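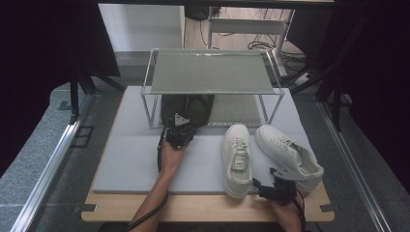
Sunday, by the Moltholm desk

I'm all for the clear shoe rack! For years I thought shoes belonged in a cupboard with the door shut, and for years I wore the same pair because I couldn't see the others. Then I paid 40 pounds for a see-through one and my hallway felt twice as wide. You notice the shoes and hardly see the rack – lovely.

White trainers do best out of it. They look smart in the open, and if they're grubby you'll spot it on the way past and fetch a cloth (I never once opened a cupboard to check for mud). Bags can go underneath too, soft ones especially, as they squash down to fit.

Yes, clear shelves show dust, and mine gets a wipe most weeks. It takes a minute with a damp cloth. I'd still pick it over my old cupboard any day, and I've already got my eye on a second one for the back door.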